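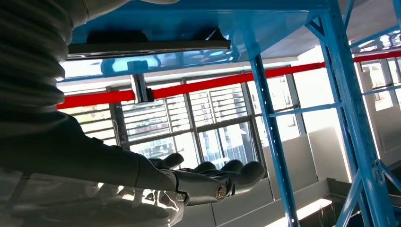
Last updated: August

Costside folding workbench, one year in

I bought the Costside folding bench to replace a pair of sawhorses and an old door. The garage is narrow and the car has to go back in every night, so anything I work on needs to fold up and hang on the wall. I have used it most weekends for a year, and this page replaces the short first-impressions review I posted after I put it together.

Assembly

The legs come attached. You bolt on the two top boards, the crank handles and the lower shelf. It took me 55 minutes, including a stop to find a wrench, as the one in the box is too soft and started to round off the second bolt. The instructions are drawings only. Step 6 shows the shelf upside down, so check which side the lip is on before you tighten anything.

Strength

Costside rates the bench for 400 pounds with the legs locked. I have not tested that. The heaviest thing I have put on it is a cast iron table saw top, and the bench did not sag or creak. Side to side is another matter. Planing a board along its length is fine, but planing across it makes the whole bench walk unless I put a foot on the shelf.

Clamping

The front board moves on two screws and opens wide enough for a door on edge. The screws turn separately, so you can hold a tapered piece, and I do that more often than I expected. The plastic clamping dogs are poor. Two cracked in the first winter. I replaced them with a set from Buranton that fit the holes with a little sanding, and those have held up.

Folding and storage

Folded, it is slim enough to hang behind the car. It weighs 52 pounds on my bathroom scale — more than I would like to lift onto a hook by myself. The leg locks have gotten stiffer. A bit of paste wax on the pivots helped.

Compared with the Biwott

I borrowed a Biwott bench for a weekend. It is lighter and folds faster, but the jaws flex when you crank them down, and there is no shelf. For painting trim I would take the Biwott. For sawing and planing I would keep the Costside.

Would I buy it again?

Yes, at the sale price. At full price I would look harder at a fixed bench, if you have the room for one. Replacement feet are sold separately and took two orders to get right, so write down the model number before you hang it up. It is on a sticker under the rear board.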